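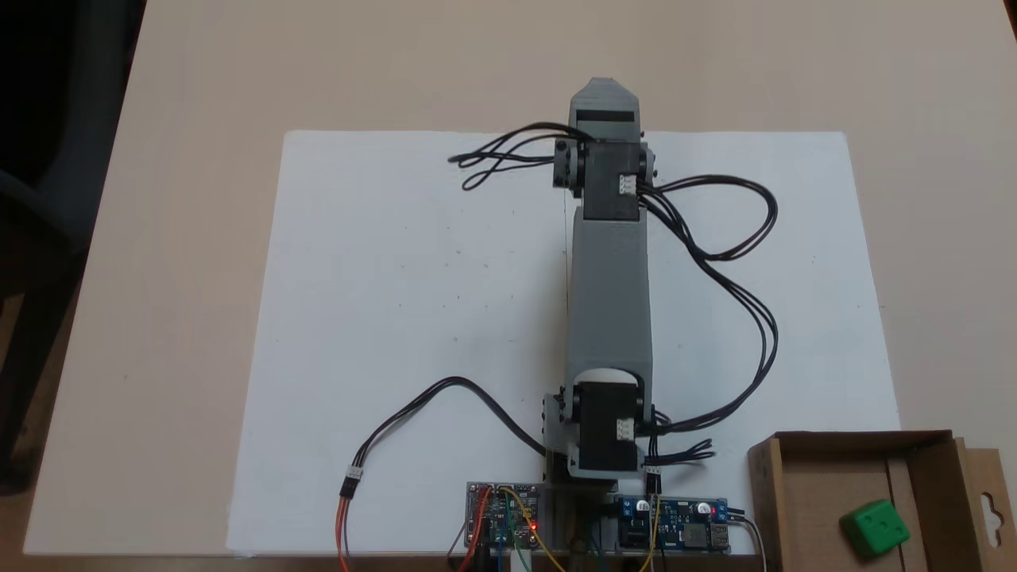
Setting up a class listening task in Sosus

Sosus allows music teachers to prepare short listening tasks for pupils in Years 7 to 9. The steps given on this page apply to teacher accounts. Pupils do not need an account of their own.

Before you start

Check that your school's licence is active and that your recording is saved as a WAV or MP3 file. Classrooms with shared computers will also need headphones.

Creating the task

1. Sign in and open the Tasks page.
2. Select New Task and enter a title of no more than 40 characters.
3. Upload your recording, or choose one from the Garport library.
4. Drag the markers to divide the recording into sections. A task may contain up to 16.
5. Add a prompt to each section, such as "Which instrument enters first?" or "Is the beat steady?"
6. Select Save.

Sharing the task

Open the saved task and select Share. A code of seven letters will be displayed, which pupils should enter on the Sosus start page. Codes expire after four weeks and may be renewed at any time by the teacher who created the task.

Reviewing responses

Responses are listed by section under Results. Written comments may be added next to each response and are shown to the pupil the next time the code is entered.

If a recording does not play, check the volume of the device first and then reload the page. Files longer than 40 minutes cannot be uploaded and should be shortened beforehand.

Page last updated 8/20/20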